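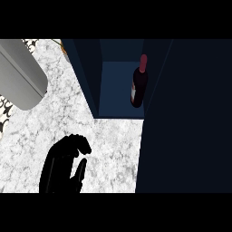 Le marbre, ou l'art de payer pour s'inquiéter

Ma belle-sœur a refait sa cuisine en novembre et n'a parlé que du plan de travail pendant tout le repas. Du marbre blanc, évidemment. Le devis de chez Cordeiro annonçait 2189 euros, pose non comprise, et elle citait ce chiffre avec une sorte de fierté.

Je veux bien croire que c'est beau. Je crois moins au discours qui va avec. On nous vend une pierre « pour la vie », puis on nous remet une notice : pas de citron, pas de vinaigre, pas de vin rouge oublié le soir. Dans une cuisine, que reste-t-il ? L'eau plate, peut-être. 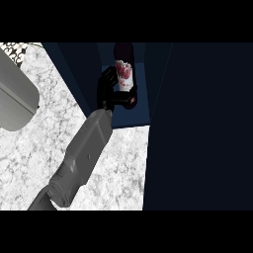
Marbre blanc veiné de gris et meuble bleu nuit.

Jucélia Pacheco, marbrière à la retraite, me répond que la pierre doit vivre, que les taches racontent la famille. J'ai passé 2 ans avec un plan en marbre dans une location – il racontait surtout le café du locataire précédent.

Le stratifié de ma mère vient de chez Vamholm. Elle y pose ses casseroles sans dessous-de-plat, ce qu'il ne faudrait pas faire non plus, et personne ne lui demande d'en prendre soin. Je lui ai proposé de le changer. Elle m'a demandé contre quoi.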